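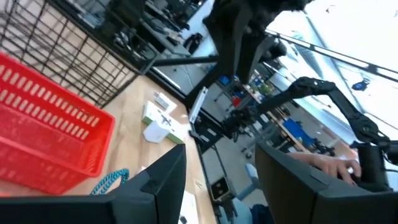 Fig. 4. Red basket on a wooden tabletop.

## 4. Importing a reading list

Shukla stores recommended titles as lists. Each list belongs to one recommender, for instance a company founder, an author or a member of staff. A list may hold up to 576 titles.

1. Sign in with an editor account and open **Lists > Import**.
2. Select the source file. Plain text and CSV are accepted, with one title per line.
3. Enter the recommender's name in the **Recommended by** field.
4. Enter the source of the recommendation (interview, article, letter). Entries with no source are saved as drafts.
5. Press **Check**. Titles that match more than one edition are marked in amber.
6. Choose an edition for each amber title, then press **Save**.

**Note:** The comment field takes 2,000 characters. Longer text is cut at the limit without warning.

**Caution:** Importing a file under an existing recommender's name replaces the old list. Export the old list first if it is still needed. 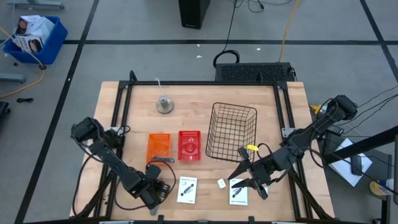 Iida Juntunen: On the Beltberg server the check stopped at line 59 each time. The title had a comma in it and no quote marks round it. Once I added them the rest of the file went through.

### 4.1 Titles containing commas

1. Open the CSV file in a text editor.
2. Put double quote marks round any title that contains a comma.
3. Save the file as UTF-8 and repeat from step 2 of section 4.

Error code 16 means that the file was saved in another encoding.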